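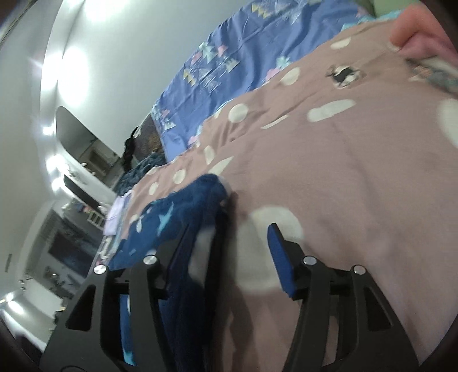

A pink duvet with white polka dots. Time to climb in!

Home | Stories | Body & Brain | Animals | Ask Me Anything
Print this page | E-mail this page

Why Does My Blanket Make Me Warm?

I love my blanket. On a cold night I pull it right up to my nose and wait, and after a few minutes I'm as toasty as a bread roll. For years I thought the blanket was doing all that heating. Then one winter I tried an experiment, and you can try it too.

Put a thermometer under your blanket in the morning, when you've been out of bed for a few hours. Now put another one on your desk. Check them both at lunchtime. Mine said the same thing! The blanket wasn't making any heat at all.

So who was? Me!

Your body is a little heater that never switches off. It uses the food you eat to keep you going, and that makes heat, even when you're fast asleep. Without a blanket, the heat drifts off into your bedroom. With a blanket, a lot of it has to stay put.

The secret is air. A fluffy duvet is full of tiny pockets of it, squashed in between the fibers or feathers. Heat has a hard time getting through air that can't move around. That's why a puffy duvet feels so much warmer than a flat sheet – there's more trapped air inside. Grown-ups call this insulation (say it like this: in-suh-LAY-shun).

Birds do the same trick. When it's freezing out, a sparrow puffs up its feathers until it looks like a fuzzy ball. It's wearing its own duvet!

And why is the bed so chilly when you first get in? The sheets are at room temperature, and your skin is warmer than that, so heat runs out of you and into the sheets. Wiggle your legs for a bit. Once the sheets have warmed up, they stop feeling cold.

Now for the weird part. A blanket can keep things cold too. Take two ice cubes, put each one in a sandwich bag, and wrap one bag in a thick wool sock. Leave them both on a plate and look every 7 minutes. Which one do you think melts first? I got it wrong the first time I tried. The sock slows down the heat coming in from the room, so the wrapped ice cube lasts longer.

Try it again with a thin sock, or a towel, and write down what you find.

Print this page | E-mail this page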